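做面包的人几点睡觉

弗利斯特比街上的店铺大多十点开门,白恩星(Eun-seong Baek)的店六点半就亮着灯。店名叫Jin,招牌很小,挂在门的右侧,第一次来的人常常走过头。她在这条街上做了九年面包,再往前,在一家连锁饭店的后厨做了六年早班。算下来,她有十五年没有在正常时间睡过觉。

我们约在星期一下午见面,那是店里唯一的休息日。她把椅子从桌上搬下来两把,给自己倒了一杯大麦茶,说先讲清楚,她不太会讲道理,只能讲自己怎么过日子。

我想问的也就是这个。夜班和早班的人怎么睡觉,怎么吃饭,怎么和白天生活的人来往,这些事平时很少有人细问。

“我晚上七点半上床。”她说,“夏天最难,八月的时候七点半天还亮着,楼下小孩在踢球。我买过三种窗帘,最后用的是给摄影暗房做的那种布,自己量了尺寸去裁的。窗帘两边还要用魔术贴粘住,不然早上和傍晚会漏一条光进来。”

她的闹钟定在凌晨两点四十。起床以后不吃东西,喝一杯温水,走十一分钟到店里。三点出头开烤箱,前一天下午整好形、放在冷藏里过夜的面团先拿出来。六点以前第一批要出炉,六点半开门。

“刚开始那两年我睡不够。不是说睡不着,是舍不得睡。晚上七点半,朋友刚下班,大家要吃饭,要看电影,我说我要回去了,他们觉得我在开玩笑。后来他们不叫我了。再后来我自己想通了,改成约早饭。愿意早上九点跟我吃一顿饭的朋友,现在还有四个。”

她说的“早饭”,在她那里其实是中饭。九点是早高峰过去的时间,店员来接班站柜台,她可以坐下来吃一顿热的。通常是米饭、汤、一个煎蛋,有时候有前一天剩的炖菜。她不怎么吃自己做的面包。

“尝是每天都尝的,尝和吃是两回事。尝一口要想盐够不够,要想发酵是不是过了。吃饭的时候我不愿意想这些。”
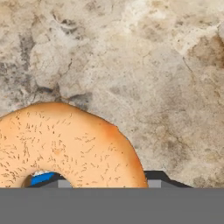
文/何静宜　　栏目:街坊的工作　　阅读时间:十二分钟

说到睡眠,她从柜台下面拿出一个横格本子,封面已经卷了边。从第三年开始,她每天记录上床时间、起床时间和中间醒了几次。记录很简单,一天一行,有些日子后面写两三个字:“牙疼”“下雨”“妈来电话”。

开始记是因为一次小事故。那天早上她把一整盆面的盐放了两遍,自己尝的时候没有尝出来,直到第四个客人回来退货。那一盆面有三十七个贝果,卖出去一部分,剩下的全扔了。她回想前一个星期,每天睡不到五小时。

“我不记得自己放过第一遍盐。不是忘了放没放,是完全没有那个动作的印象。那时候我有点怕。烤箱两百多度,我站在前面,手是熟的,脑子不在。要是别的事情呢?”

她去看了医生。医生没有给她开药,只问了她几个问题:午睡睡多久,下午几点喝最后一杯咖啡,休息日几点起床。最后一个问题问到了要害。那时候她每逢星期一都睡到中午,觉得是在补觉,当天晚上就睡不着,星期二的凌晨最难受。

“医生说我等于每个星期坐一次飞机出国,再坐回来。”

现在她的休息日也是四点以前起床,比平时晚一个多小时。起来以后洗衣服、看书、去河边走路。采访那天她已经醒了将近十一个小时,晚上照常七点半睡。

我问她,休息日凌晨四点起来,会不会觉得亏。

“头一年觉得亏。现在觉得那几个小时是我的。平时三点起来是给面团的,星期一四点起来是给我自己的。我在那个时间学会了织毛衣,织得很难看,袖子一长一短。也看完了很多以前买了不看的书。”

她的店员蒂娅·温赖特(Tia Wainwright)也过着类似的日子,只是位置稍微往后挪。她早上八点半到店,下午四点离开,晚上在特拉尔特比的一家养护中心值半个夜班,每周三次。采访进行到一半时她推门进来取落下的外套,被白恩星按在椅子上坐了二十分钟。

“我跟她的情况不同。”温赖特说,“她每天都一样,我一个星期里有两种日子。书上说最伤人的就是来回换,我知道,可是排班表不是我排的。”

她的办法是给自己留一段“锚”。这个说法是养护中心的一位老护士教她的:不管上不上夜班,每天有四个小时一定在床上。她选的是凌晨两点到六点。值班的日子,她一点下班,一点四十到家,不开大灯,不看手机,两点躺下。不值班的日子她十一点就睡了,那四个小时自然也包括在里面。

“剩下的觉零零碎碎去补。有时候下午四点半补一个小时,有时候补不上。但是那四个小时不动,身体好像就知道大概在哪里。”

她说最烦的是别人的好意。邻居知道她值夜班,白天见到她就压低声音说话,问她是不是累坏了。亲戚给她寄各种各样的茶。她母亲每次打电话都以“你要换个工作”开头。

“我喜欢这份工作。夜里有几位老人睡不着,要人说话。有一位以前是开长途车的,他跟我讲怎么在驾驶座上睡二十分钟,讲得很专业。他说手里要拿一串钥匙,真睡着了钥匙会掉,掉了就醒,醒了就开车走。我不开车,试过一次,在沙发上,钥匙掉了我也没醒。”

白恩星听到这里笑了一下,去给她倒茶。

两个人谈得最多的是吃。倒班的人常说胃先坏,觉后坏。白恩星在饭店后厨时有过一段时间,凌晨四点吃员工餐,早上十点再吃一顿,下午回家又吃,晚上睡前觉得空,再垫一点。一年胖了九公斤,胃也总是反酸。她现在只吃两顿半:九点一顿正的,下午三点一顿正的,凌晨五点左右烤第二批的间隙吃半根香蕉或者几颗坚果。

“凌晨的饿有一半是困。”她说,“我试出来的。如果前一天睡够了,五点的时候我想不起来要吃东西。睡不够,三点半我就开始找甜的。”

温赖特的经验正好相反。她夜里一定要吃热的,不吃就发冷。她带一个保温罐,里面是粥或者豆子汤,十点半吃。养护中心有自动售货机,她说自己跟那台机器绝交了两次,都和好了。

咖啡是另一个话题。白恩星每天喝两杯,第一杯在凌晨三点半,第二杯在九点那顿饭以后,之后一滴不沾。店里的咖啡机是伊托(Itow)牌的老机器,二手买来的,声音很大,她说光听那个声音就能醒一半。温赖特原来一天喝五杯,现在值班的日子喝一杯,时间不晚于晚上八点。减下来的那两个星期她头疼得厉害,请了一天假。

“很多人劝我喝茶代替。”温赖特说,“茶我也睡不着。后来我就喝热水,里面放一片姜,骗自己。”

我问到家里人。白恩星沉默了一会儿。

她的丈夫在区里的水务部门上班,作息和大多数人一样,早上七点出门,晚上六点到家。两个人每天见面的时间是傍晚六点到七点半。她下午三点已经吃过了,所以他吃晚饭的时候,她坐在对面喝汤。

“一个半小时,听起来很少。但是我问过别人,两个人都上白班,晚上回家各看各的手机,真正坐在一张桌子上的时间也没有一个半小时。我们因为少,就不浪费。吵架都吵得快,七点半以前得吵完。”

他们分房睡了很多年,一开始亲戚有些议论。原因很简单,他十一点进房间会吵醒她,她两点四十起床会吵醒他。星期天晚上他们住同一间,因为第二天她不用那么早起。

“他有一个本事,我很佩服。他晚上在家里走路没有声音。冰箱门、柜门,他都贴了毛毡。有一年他感冒咳嗽,跑到楼下车里去咳。我第二天才知道,跟他生了一场气。”

店里的生意,她谈得不多。旺季时一个月的贝果能卖到两千个以上,淡季要少三成。她拒绝过两次供货的邀请,一次是写字楼里的咖啡店,一次是火车站。两家都要求五点以前送到。

“五点送到,我就得一点起床。一点起床,我六点就要睡。那我跟我先生就见不到了。账我算过,钱是多的,别的都是少的。”

她也考虑过把烤制的时间整个往后推,九点再开门。街上的人劝过她,说现在年轻人起得晚。她试了一个月,早上六点半到八点的那批客人没有了,其中有下夜班的护士、开头班公交的司机,还有一个每天游完泳来买一个洋葱贝果的老先生。那一个月里老先生在门口等过两次,后来不来了。她恢复原来的时间以后,过了三个星期他才又出现,什么也没说,照旧要了一个洋葱的。

“我那时候才明白,早起的人是一拨人。他们互相不认识,但是同一个时间在街上走。我要是不开门,他们就少一个有灯的地方。”

温赖特说她夜里从特拉尔特比坐末班车回来,也有类似的感觉。末班车是905路,一点零五分发车,车上总是那么几个人,坐的位置也差不多。有一个人永远坐在后门旁边,抱着一个装乐器的盒子。他们从来没有说过话。有一次温赖特请假,隔天再上车,那个人对她点了一下头。

“就点了那一下。”她说,“后来也没有再点过。”

我请她们给刚开始上夜班或者早班的人提几条建议。两个人都有点为难。白恩星先说窗帘,窗帘的钱不要省。然后说手机放在另外一个房间,闹钟买一个真的。温赖特补充,要告诉身边的人自己的时间表,写在纸上贴在冰箱上,父母那边也寄一份。她母亲现在仍然劝她换工作,但是只在下午四点以后打来。

白恩星又想了想,说如果半年以后还是每天难受,就应该去跟老板谈,谈不成就走。

“有的人换不过来的。我在饭店的时候,有个同事比我手艺好得多,做了八个月,人瘦得不成样子,话也不讲了。他后来去做白班的糕点,第二个月就胖回来了。这个跟能不能吃苦没有关系。”

她自己打算做到什么时候,她没有定。膝盖这两年不太好,站久了下午会肿。她想找一个人分担一半的早班,条件写在门口的纸上:会不会做面包都可以,能在晚上八点以前睡着的优先。贴了两个月,来问过的人不少,听到两点四十这个时间,多数人就不再往下问了。有一个年轻人来试了四天,手脚很快,第五天睡过了头,中午发来一条很长的道歉消息。白恩星让他下星期再来试一次。

“第一年我也睡过头的。”她说,“那天开门晚了五十分钟,我一边哭一边揉面。后来那批面还可以。”

谈到五点半,温赖特要去赶车,把外套忘在了椅背上,走到门口又折回来拿。白恩星把椅子放回桌上,检查了一遍冷藏柜的温度,在本子上写下当天的日期,后面空着,等晚上上床的时候再填。她的先生六点到家,她还要回去把汤热上。

(“街坊的工作”每月刊出一期。下一期走访街尾的修伞铺。)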